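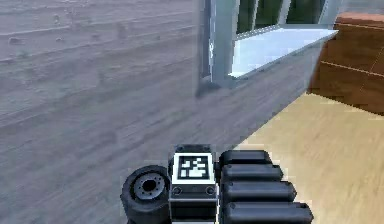 Window in a gray wall, computer rendering.

Covering and Finishing a Celebration Cake with Rolled Fondant

These instructions are issued by the Hetatwood Baking School for students preparing the two-tier cake at home. They assume that both tiers have been baked, cooled, leveled and filled. Students who have not yet reached that stage should complete the sponge and filling exercises first.

Before you begin

Clear a work surface at least twice the width of the larger tier. Remove rings and bracelets, tie back long sleeves, and wash and dry your hands. White fondant shows every crumb and thread, so a light-colored cotton apron is preferred to wool or fleece.

You will need a long rolling pin, two fondant smoothers, a small sharp knife, a pastry brush, a clean pin, and powdered sugar for dusting. Cornstarch may be used in humid weather. The Gandcombe kitchen keeps smoothers for loan during the March term; these must be returned washed.

Preparing the cake

1. Spread a thin coat of buttercream over the top and sides of each tier. Fill any gaps at the edge of the board.
2. Chill the tiers until the coating is firm to the touch.
3. Apply a second coat and smooth it with a straight-edged scraper. Faults left at this stage will show through the finished surface.
4. Chill again. If the surface is dry when you return to it, brush it very lightly with cooled boiled water.

Coloring the fondant

Color the whole quantity at one time. A second batch rarely matches the first. Add gel color with the tip of a toothpick, fold the fondant over it, and knead until no streaks remain. Liquid colors are not suitable and will make the paste sticky. Most shades deepen as they rest, so stop slightly short of the color you want, wrap the fondant tightly, and look at it again the next morning.

Rolling and covering

Measure across the top of the tier and down both sides, then add 2 inches. Roll the fondant to an even thickness, giving it a quarter turn after every few strokes. Do not turn it over.

Lift the sheet over the rolling pin and lower it onto the cake, starting at the side nearest to you. Smooth the top first to release trapped air. Work down the sides with the flat of the hand, opening out each fold before pressing it in — never press a pleat flat. Trim the excess at the base, leaving a narrow margin, and trim again once the sides have been polished with the smoothers.

Air bubbles should be pricked at a shallow angle with the pin and rubbed closed. Small tears may be repaired with a little fondant softened in water to a paste.

Stacking

Leave the covered tiers overnight in a cool, dry room. Insert 4 dowels into the lower tier, well inside the outline of the upper one, and cut them all to the same length. Spread a spoonful of royal icing at the center and set the upper tier in place on its own thin board. Pipe a small border to conceal the join.

Storage

Keep the finished cake in a cardboard box away from direct sunlight. Airtight plastic containers are not recommended — moisture collects on the surface and the colors may run.

Questions about this exercise should be addressed to Cristóvão Morais, Course Office, Room 259.

Last updated: 23rd April

Contact the Course Office | © Hetatwood Baking School | Back to top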